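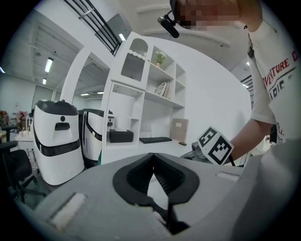 The white shelves by the desk, plant and tissue box included.

I have never trusted a system that begins with buying something. So when the Gerkwood newsletter told me in October that a calm desk starts with a set of drawer dividers, I closed it and went to look at my own drawers instead.

The theory going around is that every object needs a home and every home needs a label. Fine. But most of what ends up near a desk is soft, odd-shaped stuff. Scarves, cleaning cloths, the pouch your glasses came in. Try giving a crumpled bit of fabric a "home" in a grid of little boxes. I tried it at my last place with a Dotwood tray and spent 6 weeks poking corners back in before I gave the tray away.

Shelves are another thing I go back and forth on. Open compartments look great with a few books and a potted plant. Then they fill up, and you're dusting around paper. I'd keep the tissues there and not much else I reach for daily.

What I'm willing to try is one drawer, nothing in it to start with, and cloth things only. No folding method. I've read three articles on folding things so they stand up by themselves, and mine fall over by lunch.

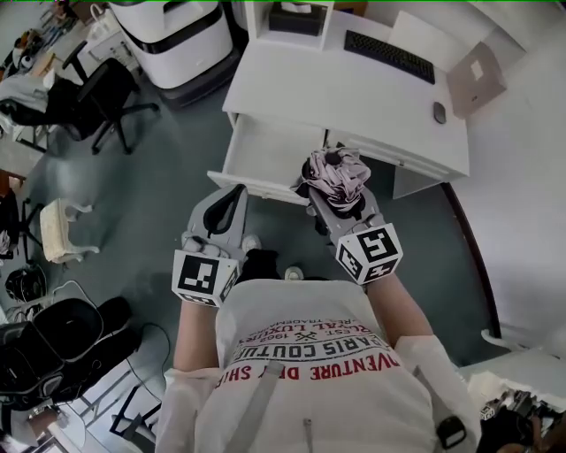
Piroska Kun wrote to me that an undivided drawer is a junk drawer with good manners, and that I'd be digging for a charger in it inside two months. She may be right. She also owns more than 100 labels, so I take it with some salt.

My rule for now is that if I can't close it with one hand, something has to come out. I don't expect it to survive the winter. The keyboard stays on top of the desk either way, and I still don't know where the spare cables go.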